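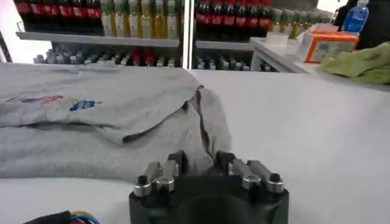

Projet Vistumness - poste de pliage textile, site de Prondport
Rapport d'avancement intermédiaire à l'attention de la fondation Chrysikopoulos
Période couverte : octobre à janvier
Rédaction : Lambros Andreadis
Relecture : Evanthia Stamatopoulos

1. Objet du rapport

Le présent rapport rend compte de l'avancement du lot 2 (préparation et pliage des tee-shirts) au terme du quatrième mois. Le lot 1 (réception et tri par taille) a fait l'objet d'un rapport séparé et n'est repris que lorsque ses résultats conditionnent ceux du lot 2. Les dépenses sont présentées en section 6.

La convention prévoit trois livrables pour le lot 2 : une procédure de pliage écrite, un relevé des défauts par type d'article et une proposition d'aménagement du poste. Le premier est achevé en version provisoire. Le deuxième est en cours. Le troisième a été reporté à mars, avec l'accord de la fondation.

2. État des travaux

La table de pliage est en service depuis octobre. Le plateau blanc a été retenu après comparaison avec un plateau gris, sur lequel les tee-shirts clairs se distinguaient mal : le bord du vêtement devenait difficile à suivre dès que deux épaisseurs se superposaient. Sur fond blanc, le gris clair et le gris chiné restent lisibles. Les articles blancs posent le problème inverse et sont pour l'instant traités à part.

Les essais portent sur des tee-shirts à manches courtes en maille jersey. Au total, 134 articles ont été pliés selon la procédure provisoire, puis contrôlés. Les articles à manches longues, les débardeurs et les polos sont exclus de cette phase.

La procédure se décompose en cinq étapes :
- pose de l'article sur la table, face imprimée vers le haut ;
- mise à plat du buste et dégagement des manches ;
- reprise de l'ourlet inférieur et suppression des plis parasites ;
- rabat des côtés et des manches ;
- pliage en hauteur et dépôt sur la pile.

Les étapes 1 et 5 ne présentent pas de difficulté particulière. L'étape 4 est maîtrisée lorsque l'article a été correctement mis à plat. L'essentiel des écarts relevés provient des étapes 2 et 3, traitées dans la section suivante.

3. Observations sur la mise à plat

Un tee-shirt posé sans précaution sur la table adopte rarement une forme exploitable. La partie haute, tenue par l'encolure et les coutures d'épaule, s'étale assez bien. La partie basse se resserre et les deux épaisseurs glissent l'une sur l'autre. Lorsque la couche supérieure recouvre la couche inférieure avec un décalage, il se forme un long pli en diagonale, du milieu du vêtement vers un angle de l'ourlet. Si ce pli n'est pas repris avant le rabat des côtés, il se retrouve à l'intérieur du paquet et produit une surépaisseur visible sur la pile.

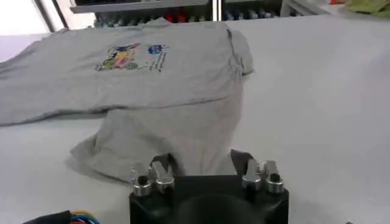 Le cas le plus fréquent combine un haut lisse et un bas froncé, séparés par un pli horizontal en travers du buste. Tirer directement sur l'ourlet déplace l'ensemble du vêtement sans ouvrir les fronces. La procédure provisoire demande donc d'ouvrir d'abord le bas dans le sens de la largeur, puis seulement de le tendre vers le bord de la table. Cette consigne a été ajoutée en décembre.

Les manches constituent le second point d'attention. Une manche étendue et une manche repliée contre le flanc donnent un article dissymétrique, dont l'axe apparent ne correspond plus à l'axe réel. Le rabat effectué à partir de ces repères décale l'encolure. La manche repliée forme par ailleurs un bourrelet le long du côté, qu'il faut dégager par le dessus et non en tirant sur le corps du vêtement.

La position initiale sur le plateau a également son importance. Un article posé à gauche laisse la moitié droite libre pour le rabat et le dépôt provisoire. Un article centré oblige à un déplacement supplémentaire avant l'étape 4. Le marquage d'une zone de pose est à l'étude ; il n'a pas encore été réalisé, l'adhésif fourni par Waltano laissant un résidu sur le plateau.

4. Articles imprimés

La présence d'un motif modifie le comportement local du tissu. Une impression de grande surface rigidifie légèrement le jersey et résiste au pli ; une petite impression a peu d'effet mécanique mais fournit un repère visuel utile. Deux règles ont été adoptées :
a) aucun pli ne doit traverser le motif principal lorsque la taille de l'article le permet ;
b) le motif ne doit pas servir de repère de centrage. Plusieurs modèles portent un dessin décalé par rapport à l'axe, ou deux motifs voisins de tailles différentes. Le centrage se fait sur l'encolure.

La règle b) résulte d'une erreur de la première version de la procédure, qui assimilait le centre de l'impression au centre du vêtement. Les articles pliés selon cette première version ont été retirés du relevé et ne figurent pas dans le total indiqué en section 2.

5. Contrôle et défauts

Le contrôle est visuel et s'effectue sur l'article plié, avant empilage. Sont notés le parallélisme des bords, la présence d'une surépaisseur, la position de l'encolure et l'état du motif. Sur l'ensemble des articles contrôlés, 15 ont été refusés et repris. La surépaisseur côté ourlet est le motif de refus principal, suivie du décalage de l'encolure. Aucun refus n'est lié au motif imprimé depuis l'application de la règle a).

Ces résultats sont à lire avec réserve. Les articles proviennent d'un nombre limité de modèles et les jerseys les plus fins y sont peu représentés. Evanthia Stamatopoulos a demandé que la prochaine série comprenne davantage de grandes tailles, pour lesquelles la profondeur du plateau pourrait devenir insuffisante une fois l'ourlet tendu.

6. Dépenses

Les dépenses imputées au lot 2 sur la période s'élèvent à 2 090 euros. Elles couvrent l'achat de la table, les articles d'essai et les consommables. Aucun dépassement n'est constaté. Le poste « marquage » n'a pas été engagé ; nous demandons son report sur la période suivante, sans modification du montant.

7. Points ouverts

- Articles blancs : essai d'un tapis de couleur amovible, à prévoir en février. Le tapis ne doit pas glisser ni retenir le jersey.
- Zone de pose : recherche d'un marquage sans résidu. Deux références demandées à Waltano, réponse en attente.
- Éclairage : les plis de faible relief sont peu visibles en fin d'après-midi. Relevé à faire avant toute demande d'achat.
- Procédure : la rédaction de l'étape 3 doit être reprise. La consigne d'ouverture en largeur est comprise différemment selon les personnes, et un croquis sera joint.

La version révisée de la procédure sera transmise à la fondation avec le relevé complet des défauts, avant le démarrage de la série suivante.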